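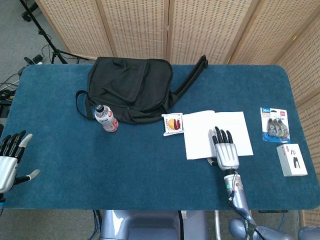 Mochila, bebida, doce e caderno: a bagagem completa de uma tarde produtiva.

Comprei um caderno novo em julho e continua em branco. Não o digo com vergonha. Tenho na gaveta outros parecidos, um deles um Momumero de capa dura que me custou mais do que um almoço decente, e todos gozam da mesma reforma antecipada. O caderno em branco é o objeto mais otimista que se pode pousar numa mesa. Ao lado dele, uma mochila preta deitada e amarrotada parece saber muito mais da vida.

Desconfio das mesas preparadas para trabalhar. Primeiro vem a bebida, porque ninguém pensa com sede. Depois o doce, para o caso de a inspiração se atrasar. O caderno abre-se no fim, alisa-se a página com solenidade e, nesse momento, descobre-se que a caneta ficou no fundo da mochila, por baixo do guarda-chuva. Vai-se buscá-la. Volta-se com os auscultadores.

O catálogo da Fimen promete organizadores de secretária com 125 compartimentos possíveis, consoante a montagem. A Boltham responde com uma mochila em que cada bolso tem nome. Tive uma: passei uma semana a decorar os bolsos e perdi as chaves no que se chamava "essencial". A minha mochila atual tem um bolso grande, onde está tudo, e considero-a um avanço civilizacional.

Já o feltro azul-esverdeado me parece uma escolha séria. Uma mesa forrada assim dá a qualquer lanche um ar de negociação diplomática. Em minha casa pus um feltro da Pietrzak, e as migalhas agarram-se a ele com uma lealdade que nunca encontrei em colegas de trabalho. Ainda assim, não o trocava por vidro, onde se vê cada dedada e se ouve pousar cada garrafa.

Dizem-me que devia escrever umas 800 palavras por dia, de preferência antes do pequeno-almoço. Acho muito bem que o façam. Eu abro o caderno, desembrulho o doce e defendo o direito de uma página ficar vazia até às quatro da tarde. A essa hora arrumo tudo na mochila, caderno incluído, e levo-o a passear até casa.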